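Mixed screw heads

Mixed screw heads is the name given, mostly in repair guides and parts catalogues, to the use of more than one kind of screw recess on a single object. The commonest pairing is the hex socket (a six-sided hole, turned with an Allen key) and the Phillips (a tapered cross, turned with a cross-point screwdriver). It is found on flat-pack furniture, bicycles, lamps, kitchen appliances and workshop equipment.

Reasons given

Makers usually say that each head is chosen for its job. A hex socket has straight walls and will take a fair amount of turning force before the key slips, so it is put where a joint carries a load. A Phillips screw is cheap and quick to drive, and is thought good enough for covers, side plates and trim.

This is true as far as it goes. It does not explain why the same shelf bracket may be sold with one head in March and another later in the year, as happened with the Hukodetti wall range. The maker described the change as an improvement. Its leaflet gave no test results, and buyers were left to guess whether the new screws were stronger or only easier to get hold of.

Colour is a poor guide. Black screws are often taken to be harder than silver ones, but a black finish may be an oxide coating, a plating or plain paint, and none of these says much about the steel underneath. Silver hex-socket screws and small black Phillips screws can sit a short distance apart on the same black part, and the finish alone will not tell the owner which is the stronger.

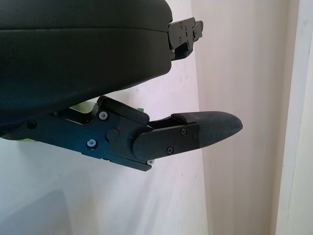 One reader of the Fongate parts list objected that the complaint is overdone, as anybody who mends things already owns both tools and swapping between them takes a few seconds. The same reader thought a single head throughout would be worse, because people would then use one worn key on everything.

The point about worn tools is fair. The point about seconds is less convincing when a screw lies deep under a cover, or when the right key is the one missing from the set.

Counts

Figures on the subject are few and should be read with care. The Pereyra survey is the one most often quoted. It looked at 200 household objects and reported that 39 had more than one kind of head. The objects were all taken from one repair shop, so they had already gone wrong in some way - hardly a fair sample of what people own. The Nurnonton catalogue lists 331 screws for domestic use, but treats length and finish as separate entries, and the number of different heads is much smaller than the total suggests.

Damage and removal

Most damage comes from the wrong size of driver. A Phillips recess rounds out when the bit is too small or is not pressed in firmly. A hex socket is spoiled by a key in the wrong system, as some inch and metric sizes are close enough to seem to fit.

Rubber bands, valve-grinding paste and glue are all recommended for getting out a spoiled screw. Reports of success are plentiful and rarely mention how tight the screw was to begin with. A screw extractor is more dependable, though it needs a drilled hole and usually finishes off the head.

See also: Allen key; Cam lock; Thread-locking fluid; Washer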